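18th April
By Iresha Ranasinghe

The cookie corner, in pictures

Moynihan wanted a cookie for the Bredcombe open day that would survive 500 visitors. Real ones lasted 17 minutes last May, and I had two of them. So we went with cardboard. It keeps well and the flavor is fair.

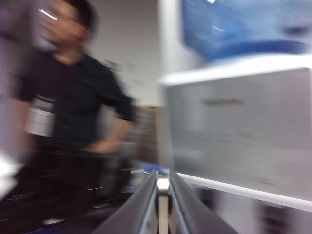 Black shirt, glasses, badge at the waist.
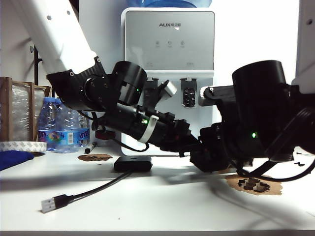 The big cookie with its dark brown chunks on top, and the smaller speckled one farther back.

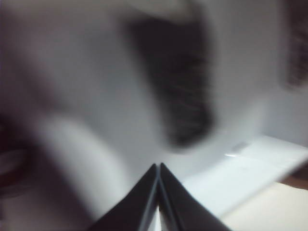
Peadar Brophy would like it known that the cardboard batch has more chips per cookie than anything the Zustbridge bakery sells for 85 cents, and that he plans to raise it with them.

Comments (2)

Kathleen Lenihan: Are the chips glued? My nephew will ask with his mouth full.

Réjean Perron: Put out a plate of real ones too, please.

Get the Plandine newsletter. Unsubscribe at any time.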